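Recording Packing Demonstrations: Student Procedure

Course unit 7, Applied Automation Project
Noston Technical Institute, Department of Mechanical and Electrical Studies

Purpose of this page

Student teams in the Applied Automation Project record people carrying out small packing jobs by hand. The recordings are later used to teach a two-armed machine the same jobs. The present page sets out how a labeling session is prepared, carried out and closed. It applies to all teams working on the parcel task, including those who join the project in the second half of the year.

Teams should read the full procedure before their first session. Questions about the course go to the unit leader, Valentin Mallet. Questions about equipment go to the laboratory supervisor, Gilles Besson.

Before you begin

Each team member must have completed the laboratory safety briefing and signed the recording consent form. Students who have not signed may help with setup and file checks but may not be recorded.

A team consists of an operator, who wears the wrist equipment and performs the task, and a monitor, who runs the recording software and keeps the session log. A third student may prepare materials. The operator and the monitor exchange roles at the midpoint of the session.

Collect the following from the equipment counter:

One pair of wrist units, left and right, with cables
One head camera with strap
One set of cartons, closed and taped
Fragile stickers
The team's session log
A cleaning cloth

The recording software is Onyeka, which is already installed on the laboratory computers. Do not install it on personal machines. The storage folders are managed through Climero, and each team has its own login.

Step 1. Prepare the table

Wipe the tabletop and let it dry. Remove cups, phones, bags and any paper that does not belong to the task. Place the table against a plain wall where possible, and check that the light is even across the work area. Strong sunlight on the table makes the square markers hard for the software to read, so close the blinds before calibration.

Set the chair so that the operator can reach the far edge of the table without standing. The operator's forearms should be able to move freely above the surface.

Step 2. Fit the wrist units

Fit the left unit first. The padded strap closes around the wrist, with the marker blocks on the upper side and the module below. Tighten the screw knobs by hand only. A unit that slides when the operator turns the wrist is too loose, and one that leaves a deep line in the skin is too tight.

Read the small labels on the marker blocks before closing the strap. Blocks for the left wrist carry labels beginning with L, and blocks for the right wrist carry labels beginning with R. Units worn on the wrong side produce recordings that cannot be used.

Sleeves must be pushed back so that they do not cover any marker. Watches and bracelets are to be removed.

Step 3. Route the cables

Each cable should leave its module on the outer side and run down toward the operator's edge of the table. Leave enough slack for the operator to reach the carton without pulling. Cables must not cross each other or pass over the task materials.

Step 4. Calibrate

The monitor starts Onyeka and selects the team profile. The operator holds both hands above the table with the palms down and keeps still until the software confirms that both units have been found. The operator then turns each wrist slowly inward and outward.

If a unit is lost during this movement, check the light and the strap, and repeat the step. If it is lost again, stop and report the unit to Mr. Besson. Do not clean the markers with liquid.

Step 5. Lay out the materials

Place the carton on the far part of the table, on the operator's left, with its long side facing forward. Place the stickers on the operator's right, flat and printed side up. Keep the area directly in front of the operator clear for the work of the hands.

The layout should vary a little from one recording to the next. Move the carton a short distance, or turn it slightly, before each new attempt. A machine trained on one exact position tends to fail when the carton stands anywhere else. 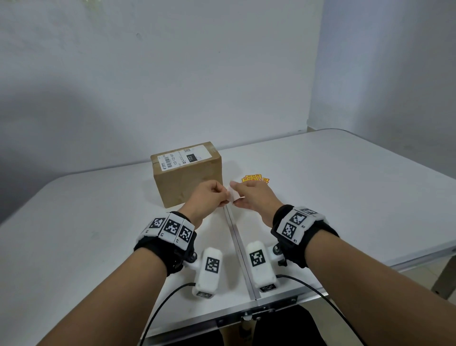
Fine finger work is the part of the task that students most often perform too quickly. Small pieces of paper and sticker backing should be handled at a speed at which an observer could follow each finger. Both hands should stay low and near the middle of the table, as with the small white tag held between the two hands over the seam, with the carton and the bright stickers left clear behind them. Keeping the hands in front of the materials in this way lets the camera see the grip and the marker blocks together. An operator who draws the hands back toward the chest will often hide the fingers from the camera altogether.

Step 6. Record the task

The monitor says "start" and begins the recording. The operator then carries out the full task at a calm and steady pace:

Pick up one sticker from the right side of the table.
Separate it from its backing, using both hands.
Set the backing aside on the table.
Apply the sticker to the upper half of the carton's front face.
Press it flat with the fingertips.
Lift the carton with both hands, hold it briefly with the sticker facing forward, and set it down.

When the carton is at rest, the operator returns both hands to the starting position and the monitor ends the recording. Neither student should speak between the start and the end except for safety reasons.

If a sticker folds or tears, the operator should try to correct it as a person normally would. Such recordings are kept and marked "recovered" in the log. If a carton falls to the floor, end the recording and mark it "rejected."

Each operator completes 8 recordings before the roles are exchanged. Take a short rest at that point, with the units removed.
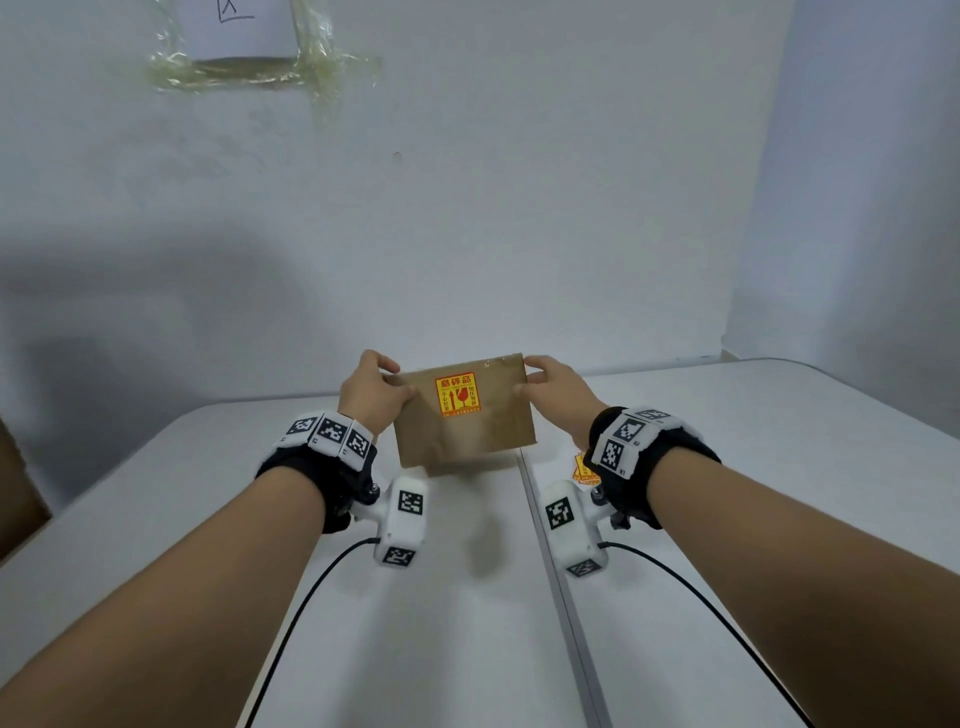

Page last changed: February, by V. Mallet

Step 7. Check the lift

The closing lift is reviewed separately, as it is the part of the task in which both arms must act together. The carton should be held by its two upper corners, with the fingers over the top edge and the thumbs on the front face. It needs to rise only slightly above the table. The sticker must be upright and must remain uncovered by the thumbs, so that its wine-glass symbol and upward arrow can be seen.

Common faults in the lift are listed below with the action to take.

One hand rises before the other: repeat the recording and ask the operator to close both grips before lifting.
The thumbs cover the sticker: move the grip outward, toward the corners.
The carton is raised in front of the wrist markers: lower the lift.
A cable tightens during the lift: stop, restore the slack and repeat the calibration.

Step 8. Review and save

The monitor replays every recording at normal speed before the team leaves the laboratory. Look for lost tracking, hidden hands and missing frames. A recording with a short loss of tracking on one wrist may be kept if the fingers remain in view. A recording with a loss on both wrists is rejected.

Save accepted recordings to the team folder in Climero, using the team letter, the operator's initials and the recording number. Rejected recordings go to the folder marked "Rejected" and are not to be deleted. They are used in the spring class on data quality.

Complete the session log before closing the software. The log must state who served as operator, which wrist units were used, how the light was arranged and whether any part of the procedure was changed.

Step 9. Close the session

Remove the wrist units by opening the strap fully. Do not pull the unit over the hand. Coil each cable loosely and return the units to their case. Used backing paper goes in the recycling bin. Labeled cartons are placed on the return shelf, and unused stickers are handed back at the counter.

Cartons should be taken out of use once the front face is too worn for a sticker to lie flat.

Assessment

The recording exercise carries 50 points within the unit. Points are given for the quality of the accepted recordings, for the completeness of the log, and for the written report, in which each team explains its choice of layouts and discusses its rejected recordings. Speed of work is not assessed.

The class as a whole contributes to a shared set of 3,000 recordings, which is used in the final part of the unit to train the Veltico arms in the main laboratory. Teams may use recordings made by other teams once their own have been accepted.

Students who are unable to wear the wrist units for medical or other reasons should speak to Mr. Mallet before the first session. They will be given the monitor's role throughout, with no effect on the grade.

Related pages

Laboratory safety briefing
Recording consent form
Report template for unit 7
Booking a table in the main laboratory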